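Il faut montrer, encore et encore

Je défends depuis longtemps une idée qui agace certains collègues : pour apprendre un geste à un robot, rien ne vaut une personne qui prend le temps de le lui faire faire. On peut le guider à la main, on peut le piloter à distance, peu importe. À Messina, où notre petite équipe travaille sur le projet Stastulex, nous avons enregistré 458 démonstrations de cuisine et j'en redemande !
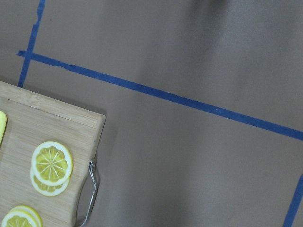
Une rondelle de citron, c'est mou, ça glisse, ça colle à sa voisine. Essayez d'écrire la règle qui dit où pincer. Moi, j'y ai passé 3 semaines chez Kirnholm avant de renoncer. Avec la téléopération, un débutant trouve un geste correct en 19 minutes, sans savoir l'expliquer, et ce geste-là s'enregistre très bien.

On me répond que c'est lent, artisanal, que la simulation fera tout ça la nuit pendant qu'on dort. Peut-être pour des cubes. Pour un agrume, je demande à voir.

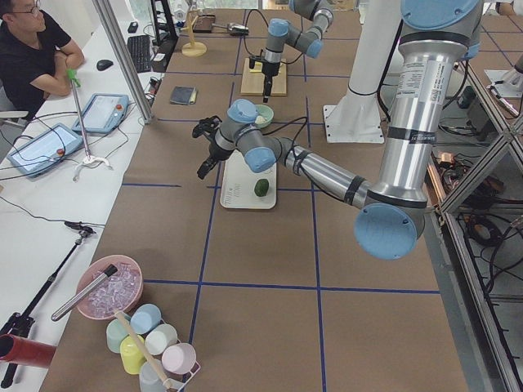
Je tiens aussi aux hésitations. Beaucoup d'équipes jettent les essais où l'opérateur s'y reprend à deux fois, et je trouve ça dommage : c'est là que la machine apprend à se rattraper. Chez nous, on les garde, on les annote, et le format Wusano le permet sans bricolage. Reste la fatigue de l'opérateur, bien réelle après 2 heures aux commandes. Il faudrait payer ce travail comme un métier, avec ses pauses et ses anciens qui forment les nouveaux.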